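Thread: Fleece and plush on a glossy table top – pilling and dye

flurkosley, 10/11/2021
Round dining table, Tellholm, orange-brown wood with a gloss finish. Soft toys and bits of fleece live on it most of the week. Two problems. The fleece pills, and I am getting dull patches in the gloss. I would like to know whether one is causing the other. Finish unknown. I have tried a damp cotton cloth on the patches and there was no change.

Diệp Ninh
Posts: 2655
Separate the two. Pilling is loose fibre ends tangling into balls under repeated light rubbing. Polyester fleece does it against nearly anything, itself included. Dull patches on gloss are usually grit trapped in the pile, and the fibre is too soft to do much by itself. Wipe the table before you put anything down on it and see whether new patches stop appearing.

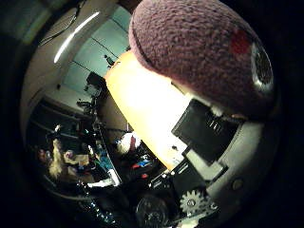

Washing makes more difference than the table does. Turn fleece inside out where the shape allows, use a cool wash, skip the softener and dry it flat. Once the surface is as coarse as that mauve piece, with the pills standing up all over it, no wash will bring it back and you are into shaving. A Grivora on the highest guard, short strokes, fabric held taut. Go lower and you will thin the backing, particularly where it is stretched over a curve.

tarn_54
Disagree on the shaver. Every pass cuts fibres and leaves fresh loose ends, so you get a clean surface for a month and then more pills than you started with. I use a stiff brush and leave the rest alone. It looks worse and lasts longer.

Diệp Ninh
That holds for wool blends. On polyester the pills are anchored by strong fibres and a brush only lifts them. I shaved one cushion cover in July and have not needed to repeat it.

flurkosley
Noted, both. Back to the table. The toys are plush, one of them a dark purple aubergine with a mint-green cap, and the purple worries me more than the pilling does. 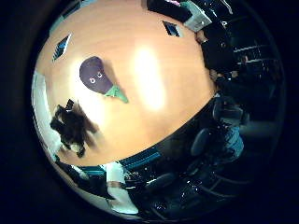

Can dye transfer from dry fabric to a cured finish? I have read yes and no in equal measure.

Diệp Ninh
Dry, very unlikely. Damp and left overnight, possible, most of all on shellac or a soft wax. Rub a white cotton rag on the underside of the toy, first dry and then slightly damp. If the damp rag comes away purple, keep it off the wood until it has been washed on its own.

tarn_54
For the dull patches, 3000 grit pad, used wet, very light, then Mansour polish. Try it near the rim first.

Diệp Ninh
I would not abrade a finish he has not identified. Cotton bud and meths on a hidden spot. If it goes tacky it is shellac, and a wet pad is the wrong approach.

tarn_54
Fair. Test first, then the pad.

flurkosley
Will do the meths test under the rim and post the result.

Comments (3)

oakapple: Same dull patches on mine. It was crumbs.

pell2125: Does the rag test work on felt as well?

Diệp Ninh: Yes, but press the rag down, don't rub. Felt sheds.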